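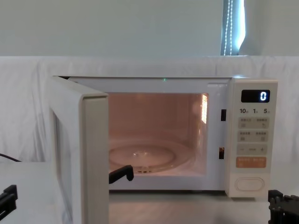 **Light stays on with the door open, display sits on 0 - normal?**

Posted 3rd March by Meléndez

We replaced the office microwave in December. The new one is a white countertop model with the hinge on the left. When the door is left open the cavity light stays on and the display shows a single 0. The old unit switched its light off after a while. I have two concerns: whether the lamp will fail early, and whether a 0 on the display means the last program was cancelled or is being held. The glass turntable also knocks once per revolution. I have washed it and put it back twice. The manual went out with the carton.

**Gestska**

The lamp is wired through the door circuit on most units of this type. Door open, lamp on. Some models have a timeout and some don't. The lamp itself is a small load, but it does warm up, so close the door when you are finished cleaning.

A 0 normally means no time is set. To check, close the door and wait without pressing anything. If the display stays at 0, there is no program being held.

The knock is a separate matter. Lift out the glass and look at the roller support underneath. Wipe the track it runs in, then the wheels. A dried crumb is enough to cause one knock per turn. Reseat the glass so the hub engages in the centre and turn it by hand before you close the door. If it rocks, it is not seated.

Also wipe the area around the two latch slots to the right of the opening. Use a damp cloth, wrung out well - no spray, as liquid can get through to the switches behind.

**Zodix**

Ours does the same, over 300 days now and the bulb is fine. Just shut the door.

**Sanurham**

Agree with Gestska on the track. I would add that the vent grille on the right inner wall needs a wipe as well, as grease collects there. Don't remove the cover or try to change the lamp yourself if it does go. The capacitor can hold a charge after the unit is unplugged, and on many models the lamp is only reached from inside the case. Take it to a repairer, or claim if it's still under warranty.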